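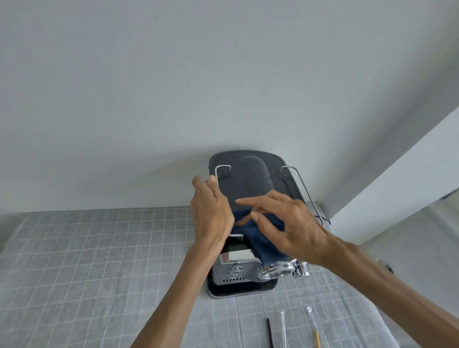

Espresso machine deep clean thread! I've been promising this one since February and I am so ready to talk about gunk. Most of us look after the bits that touch coffee and forget the outside completely, so I start at the top now. Lid first, then the front with a navy cloth, one hand holding the wire rail on the left so the whole thing stays put while I lean on it. Those rails are brilliant for keeping cups up there and also brilliant at collecting dust where the wire meets the body.

2/ Before anything else: unplug it and let it cool right down. I do mine at night, long after the last cup. Then I put a sheet over the counter. My tiles are small and square, so there's a LOT of grout, and coffee oil in pale grout is a heartbreak I've had once already.

3/ Cloth gets wrung out till it's barely damp. Dark cloths are my favourite colour choice for this job (you will never get coffee out of a white one, just let that dream go). Warm water, one tiny drop of dish soap, then a second pass with plain water.

4/ The grease! The top of the machine gets a sort of sticky film if it lives anywhere near the stove. I used to think the matte finish was just dull. Nope, it was bacon. It comes up so nicely if you go in slow circles and keep turning to a clean patch of cloth.

5/ Vent holes are where I slow down. Dry soft brush only, no spray, and always brushing outward. Same with the display window -- spray the cloth if you must, never the glass.

6/ Pencil trick, courtesy of my neighbour Donnie MacAulay: wrap one layer of thin cloth over the blunt end and run it along the seams. It gets into that little gap around the chrome and I can't believe what came out. Genuinely thrilled. Showed my husband. He was less thrilled.

7/ Group head next. Brush around the gasket, wipe the screen, lock in the portafilter with the blind basket and backflush as your manual tells you to. If your machine isn't built for backflushing, skip it and just run plain water through. Yes, you have to plug it back in for this part, and yes, I have stood there pressing the button for ages wondering what was wrong.

8/ Chrome bits last, with a DRY cloth. I buff the portafilter until I can see the kitchen light in it and then I make everybody come and admire it.

9/ Someone asked how long it takes. Mine was 80 minutes the first time, and I stopped twice for toast. Now that I do a quick wipe after breakfast it's far less of a production.

10/ Next up is the grinder, which I'm a bit scared of -- there are beans in there from a bag I don't remember buying. Send me your grinder tips please, especially for the chute!

Recent threads
Descaling the kettle, finally
My tea towel drawer, before and after
Grout brushes I have loved
What lives behind the toaster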